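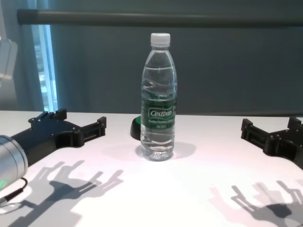
Fjeld, 16/03/2025

Search the notes Enter a word Go

Consumer Packaging, session 3: bottled water
Notes by Delwyn Ellery

Bring your own bottle to the session if you have one. Any brand will do. The Cestbon bottle is the one these notes refer to, and I picked it for being ordinary: clear plastic, white screw cap, dark green label around the middle. We are going to spend the whole session on an object most of you would throw away without looking at it.

Last week we read two chapters that treat packaging as a kind of language. I have my doubts. People who write about packaging tend to find a message in everything, and once you start reading that way you can't be wrong, which should bother you. So the rule for this session is that any claim about what a bottle "says" has to come with some way of checking it.

1. The word "purified"

The small print under the brand name seems to read "Purified Drinking Water," though it's hard to make out. Suppose it does. What have we been told? A process of some kind has been applied. We haven't been told what the water was like before, or whether you would notice any change. The word sounds like a result, and shoppers take it as one.

Compare it with "spring," which names a source, and "fresh," which names nothing I can pin down. Write down what a seller would have to prove to use each of these words fairly. Don't look up the regulations yet. I want your own reading first, and then we'll see how far it is from the legal one, which varies from country to country anyway.

2. Clear plastic

The usual line is that a clear bottle shows the maker has nothing to hide. I don't buy it. You can't see most of the things that would worry you in drinking water, so a clear wall proves very little. What it does let you see is how full the bottle is, and in this one the water comes up to about the shoulder. That's useful to know and has nothing to do with purity.

Notice also that the green of the label shows through the water from the far side. Some of the reading would call this a deliberate effect, the product "glowing with nature." Maybe. It would happen with any colored label on any clear bottle of water, so you need more evidence before you hand the designer the credit.

3. Green

Dark green, white slanted lettering, a white outline around the name. Students nearly always tell me green means natural. Green is also used for mints, motor oil and banks. If a color can mean that many things, the meaning is coming from somewhere else, probably from the shelf it sits on.

The Weteseo handout reports a small classroom survey in which 40 people were shown a plain bottle with one of 2 labels, green or red, and asked which water was "cleaner." Green won. Nobody was given the choice of saying "no difference," and I'd throw the result out for that alone. Read it and tell me whether you would.

4. Grooves

The body has molded grooves running around it and the neck is ribbed. Two explanations are on offer. One says that grooves stiffen a thin wall and give your hand something to hold. The other says they suggest ripples. The first can be tested with a groove-free bottle and some patience. I don't know how you would test the second, and Gradari's chapter doesn't say.

Both could be true, of course. My complaint is with writers who skip the dull explanation to get to the pretty one.

For next time

Read the Etura case notes up to page 87 and skip the appendix, which repeats the main text with worse charts.

Write one page on any drink container you have at home. Describe it first, with no opinions at all. Then make one claim about why it looks the way it does, and say what would change your mind. Papers that use the word "iconic" will be returned unread.

If you are comparing two brands, use bottles of the same size, and keep the labels on.

Related notes
Session 2: Cereal boxes and the serving size
Reading list for March
What counts as evidence in a design claim
Session 4: Lids, caps and seals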